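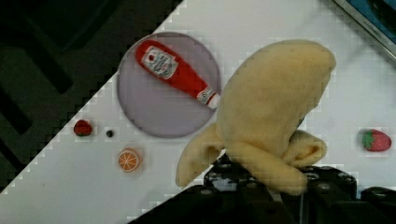
Page 11

Minutes of the Methods Meeting, Pidard Manipulation Group
April 2024

Present: Loretta Escobedo (chair), the Pelolden data team, the Crenshaw bench team, one guest from Trorkero.

Apologies were received from the simulation side, who sent written comments. These are taken under item 3.

1. Minutes of the last meeting

Accepted with one correction. The last set of minutes said that the wrist view was used only for the final approach. It is used for the whole reach, and the overhead view is dropped once the arm starts moving down. Loretta asked that the method section of the draft be checked for the same mistake.

2. Soft object grasping, results so far

The Crenshaw team reported on the plush and toy food set. The set was chosen to mix soft items with hard ones on the same white table, with a plate as the target for some tasks and as clutter for others. The peeled banana has become the main test object for the soft half of the set. The body holds its shape fairly well but the peel flaps hang wherever they like, so the outline seen from the wrist is different on nearly every attempt.

The method under test picks a grasp point from the wrist view, closes the fingers partway, takes a second look, and then either finishes closing or backs off and tries again. The team calls this the two-look method. The comparison is the older one-look method, which closes fully on the first choice.

The series covers 134 attempts, split evenly between the two methods. A grasp was counted as good if the object stayed in the fingers through the lift and a short hold. With the two-look method, 3 attempts were scored as drops. With the one-look method, 11 were. Most of the one-look drops came from closing on a flap instead of the body. The flap folds under the finger, the fingers report that they have something, and the object slides out on the lift.

The guest from Trorkero asked whether the second look costs time. It does. The pause adds a little to each attempt, and a back-off adds more. Crenshaw have the timings but had not yet separated the back-offs from the plain pauses. Loretta said the paper cannot claim a speed result either way until that is done.

There was some discussion of whether a hold is enough. Pelolden pointed out that a soft object can look secure in the wrist view while it is being held by very little fabric. They would like a gentle shake added to the end of each attempt. Crenshaw agreed to try it but did not want to change the scoring halfway through a series. Agreed that the shake will be recorded as a separate column and will not affect the main score in this round.

3. Comments from simulation

The simulation side wrote that their cloth model does not reproduce the flaps well. In the model they spring back to rest too quickly, which makes the one-look method look better than it does on the bench. They suggest leaving simulated results for the banana out of the main table and putting them in the appendix with a note. Agreed.

They also asked whether the small toys near the plate could be left out of the soft object runs to make matching easier. Crenshaw were against this. Part of the point is that the grasp point picker has to ignore the fruit and the ketchup bottle when they share the view with the target. The bottle is the hard case - it is bright red with a white label, and the picker is drawn to strong edges. The small toys stay.

4. Labeling

Pelolden have been marking the body and the flaps as two regions in the wrist images. Two labelers work on each image and differences go to a third. Agreement is good on the body and poor where a flap folds behind a finger. After some back and forth it was agreed to label only what can be seen and to stop guessing at the hidden part. The labeling guide will be changed and images already done under the old rule will be marked as such, not redone.

Dark gripper parts are sometimes confused with shadow in the folds. Pelolden asked for a fixed mask of the fingers at each opening width. Crenshaw can supply this.

5. Draft paper

Loretta has the introduction and related work. The method section is waiting on the correction under item 1. Figures are not started. The target for a full internal draft is August, which the chair described as possible if the timings arrive soon.

6. Actions

Crenshaw - separate timings for pauses and back-offs; finger masks to Pelolden; add shake column.
Pelolden - revise labeling guide and mark older images.
Loretta Escobedo - check method section, reply to simulation side about the appendix.
Trorkero - send comments on the scoring rule in writing.

7. Any other business

The bench booking sheet has moved to the shared drive. Please stop using the paper one.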